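10/4/18

Long day, good day, feet killing me. Kidus Negussie and I had the bench from first thing and didn't give it back until the lights in the corridor went off on us.

So the plan was to try his idea properly at last. Up to now we've fed the policy all the demonstrations we've got, 253 of them, good and bad mixed together, and hoped it would sort itself out. Kidus has been on since June about throwing out the hesitant ones — the runs where whoever's on the controls dithers over the cloth and then grabs it anyway. He went through the lot with a very simple rule (if the gripper hangs still for too long before closing, out it goes) and that left us 134. I said that was far too few. I said it several times, and I'm writing that down so I can't pretend otherwise later.

We trained both versions overnight on Dallis, which behaved itself for once, and today was the head-to-head. Nine goes each at the pillow and cloth task, fresh crumple every time, me doing the crumpling with my eyes shut so I couldn't be kind to it. I called the wrist view up on the big monitor and sat there with cold tea watching the fingers creep in. It's a funny way to spend a morning, staring at a heap of blue fabric and thinking "go on, that fold, THAT one!"

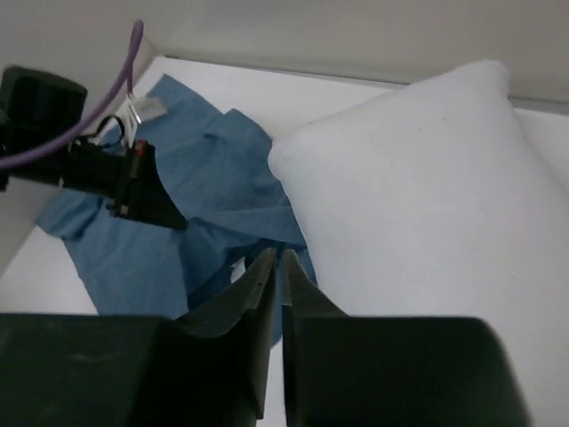
### The score

Kidus's trimmed set got 7 out of nine. The full set got three. I made him read them out twice!

I know, I know, nine goes is nothing and I wouldn't put it in a paper. But the way they failed was so different. The full version kept doing the dithering thing itself, hovering over the cloth with one arm and then wandering off, so it had learned our bad habits beautifully. The trimmed one picked a spot and went for it, and its two misses were both plain bad grabs where the fabric slid out of the fingers.

What I don't understand yet is whether it's the quality or just the speed. Need to pick 134 at random from the full set and train on those too, otherwise Losach will ask and we'll have no answer. Kidus has that queued for tonight. Also must write to Nelura about more time on the second arm, and buy milk.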